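About us

Hello, and thanks for dropping by! I'm Ximeng Wei, and together with Zhiqiang Cao I look after the Trerelby Otter Group, a small wildlife charity working along the river between Skundmont and Brestum.

We started out because of a road. The lane into Brestum crosses the water on an old stone bridge, and when the river is high the otters won't swim through the arch - they climb out and go over the tarmac instead. Zhiqiang drove that way to work and kept finding dead ones on the verge, so he began writing them down in the back of his diary. I was the person at the county records office he kept ringing (rather a lot, at first).

Our first big job was a ledge fixed inside the arch, so that otters can walk under the road with dry feet even in a December flood. We now look after 2 of these ledges, plus 700 metres of fencing that steers the animals towards them. The second is at Bañez Mill and it took an awful lot of letters to get it!

The rest of our work is surveying. We check the banks for spraint and footprints, and last year's walks gave us 197 records, all passed on to the county. We also go into schools with a box of plaster casts and a very smelly jar, and the children always want the jar.

We're not a rescue centre, so if you find an injured otter please keep well back and call a vet or a wildlife hospital first. If you find a dead one, do tell us where and when, even if it seems too late to be useful. A grid reference is lovely, but "just past the garage" will do.

Membership is open to anyone, and we've got 500 people on the newsletter list now, which still amazes me.

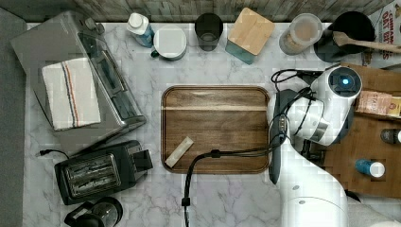 The newsletter comes out every season and it's free, so do send me your email address if you'd like to be added. Zhiqiang writes the river notes and I do everything else, including the spelling.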